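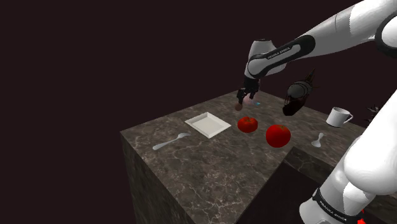
4. Recording a demonstration by remote control

Read section 3 first. If you skipped it, the arm will let you know.

4.1 Open the Bruso kitchen in the simulator and choose "Tomato to tray." Pick the smaller tomato as the target. The big one is task 8, and it rolls.

4.2 Put on the Mutitz hand controller and hold the side button for 2 seconds. The arm now copies your hand. It also copies your sneezes.

4.3 Bring the gripper over the tomato with the fingers pointing straight down. Go slowly. The policy learns your speed along with everything else, including your bad habits.

4.4 Close the fingers, lift, move across and set the tomato down inside the rim of the tray. Dropping it from a height counts as a failure, however good it looked.

4.5 Press Save, or press Discard and keep your dignity.

Note: Leave the mug, the bottle and both spoons where they are. They reset to new positions after every 12 recordings.

Caution: Before you switch Uro from simulator to hardware, check the mode light twice. Otis Thibodeaux checked it once.

4.6 Repeat until you have 30 saved demonstrations. Take a break when your wrist complains. Tired operators teach tired robots, and Hazel Villanueva has to clean up the data.

If the hand and the arm drift apart, release the side button, re-center, and go back to 4.2.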